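Birkolside Orrery Kit - Setting Up the Gear Train

Section 3. Fitting the moon dial

Before you start: main wheel on, back plate screwed down, crank OFF. If the crank's still on take it off now.

1. Find the 445 wheel (number is stamped on the hub). Slide onto the long arbor, stamp facing you.

2. Drop the small Bosman pinion in behind it. Should turn freely. If it binds, lift out, turn one tooth, try again.

3. Fit the three spacers. Thin one goes last.

Note: older Vukthorpe kits only have two spacers. Fine, leave the gap.
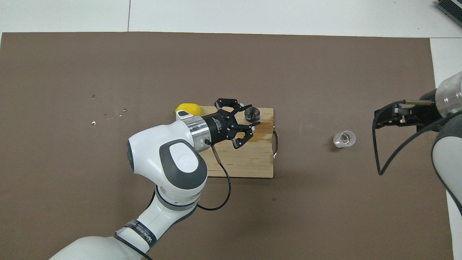
4. Pin and slot next. Pin goes in the slot of the upper wheel, not the lower. Easy to get wrong, and the moon pointer will run backwards if you do.

5. Put the dial over the arbor and line up the mark with November. Tighten the nut by finger only.

CAUTION: no pliers on the brass nut. Thread strips and we dont sell it seperately.

6. Crank back on. Turn slowly, 500 turns, to bed the teeth in. Yes, all of them. Check the nut again at the end.

Oil: one drop of Ratau light oil per arbor, then again every 1,000 turns. None on the teeth.

Pointer still sticking? See Section 7, or write to Bram Kuipers at the workshop with your kit number.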